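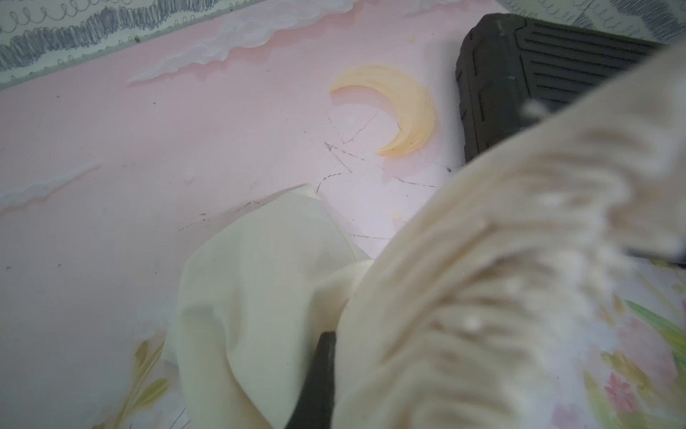 1/ Fault on the Tater cell, Monday. The right arm stalled 39 times in 154 bag handovers. Grasso logged each one as a good grip.

2/ Cause: soft material close to the wrist camera blurs out half the view. The grip check still passes it.
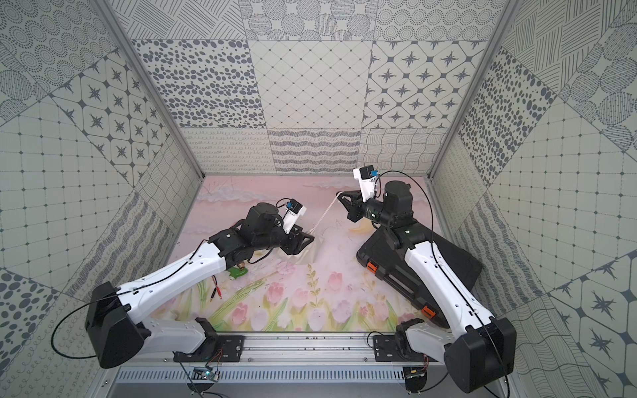

3/ Interim fix – both arms stop if the close view loses focus. Slower, but no more pulling against a strap the other arm still holds. Log sent to Droltitz.

91 shares · 39 comments

Recent
Poseo wrist cable wear
Resetting a stalled elbow joint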